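Two-handed demos by remote control: hands keep losing each other

Posted by Dineo Visser, 06/04/2020

We are recording demonstrations with a two-armed robot, driven remotely with gloves. One-handed tasks are fine. When both hands have to hold the same thing, the operator pulls against themselves and the grip slips. I have 184 recordings and would keep very few of them. The scissors-type tool is the worst.

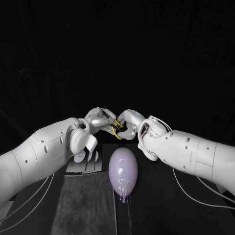
Both hands on the tool, balloon on the table below

The soft items give us trouble too. With the balloon we want both hands at the neck, and the operators find it hard to judge how far apart the fingertips are.
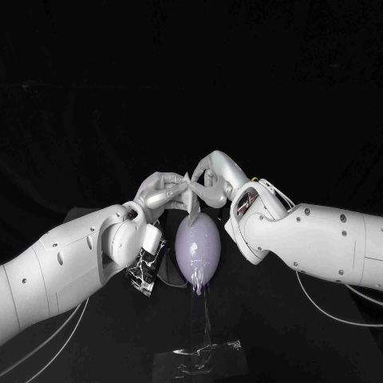

Replies

Anel Ntuli
Slow down. We scaled the arm motion to a third of the operator's and it helped a lot. Let one hand take hold and stay still, then bring the other one to it. If the operator moves both at once you are recording their hesitation as well. Also rest after 6 attempts, tired hands drift.

I would begin with something that gives a bit, like a bag held by its two top corners, and leave the tool until later. 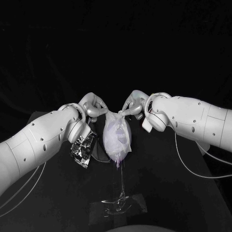

One hand at each top corner of the bag

Throw out the bad recordings before training. 200 clean ones did more for us than 300 mixed.

Saskia Hapeta
Have you recalibrated the gloves? Ours were out.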